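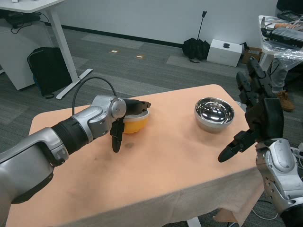

An orange-yellow bowl with a pale rim and a stainless steel bowl on a peach-coloured tablecloth.

Bowl (tableware)

A bowl is a round, open vessel used for preparing, serving and eating food. It is deeper than a plate and usually wider than a cup. Household bowls are made from ceramic, metal, glass, wood or plastic, and most kitchens keep several kinds.

Form

The parts of a bowl are the rim, the wall, the well and the foot. The rim may be rolled, flat or rounded. A foot ring lifts the base off the table and is common on ceramic bowls, while many metal bowls have a flattened base instead. Cereal and soup bowls are commonly 12 to 18 centimetres across.

Ceramic bowls

Ceramic bowls are shaped from clay, fired and generally glazed. The inside is often left white or cream so that food shows clearly, with colour kept to the outside. At the Kellidby pottery in Clurnport, bowls were dipped by hand up to a line below the rim, a method described by Zihan Zhong in a short history of the works. The pottery sold its bowls in sets of 3, and its August seconds sale cleared as many as 75 pieces in a morning.

Ceramic holds warmth well and is the usual choice for porridge, soup and rice. It chips at the rim if knocked and may crack with a sudden change of temperature.

Stainless steel bowls

Steel bowls are pressed from sheet metal. They are light, do not shatter and can be stacked. The surface may be polished, brushed or a mixture of the two. They are used for mixing, whisking and washing vegetables, and they chill quickly in the fridge. Most are unsuitable for the microwave.
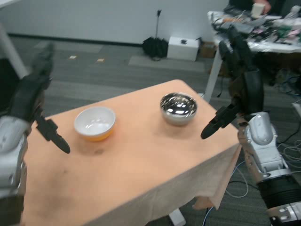 Two bowls set apart on a covered table. The ceramic bowl has a glossy white interior and a warm orange-yellow lower band; the steel bowl has a mirror-like interior.

Use on the table

Serving bowls are placed within reach of the diners, with room left between them for plates. A tablecloth softens the sound of bowls being set down and protects the tabletop from scratches, though it marks easily and needs regular washing.

See also
Plate
Mixing bowl
Tablecloth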